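Ticket 273 – Strawberry task, Vurdale home build
Status: open
Component: simulation, gripper control

I am building a small table arm at home, and I test every task in simulation before I try it with the real one. The task is to take a strawberry out of a metal bowl. The tall can stands on the table as an obstacle. I run the Vesenetti scene pack with the Furukawa gripper model.

Problem: over 1,000 runs, the grasp was reported as good in only 100. In the log, the most common message is "contact with bowl before contact with target".

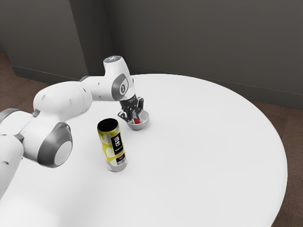
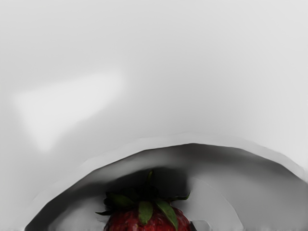

What I tried so far:
1. Friction of the fingers doubled. No change.
2. Can removed from the scene. No change, so I put it back.
3. Approach height raised by a small step. The message comes later, but it still comes.

I suspect the collision shape of the bowl. In the Fakeo exporter it is saved as one closed body, and then the inside is solid for the physics – the fingers would touch it too early.

Update, October: I exported the bowl again in separate pieces. The file now has 1,067 faces and loads without warning. The first short test is running tonight. Please leave the ticket open until I add the new log.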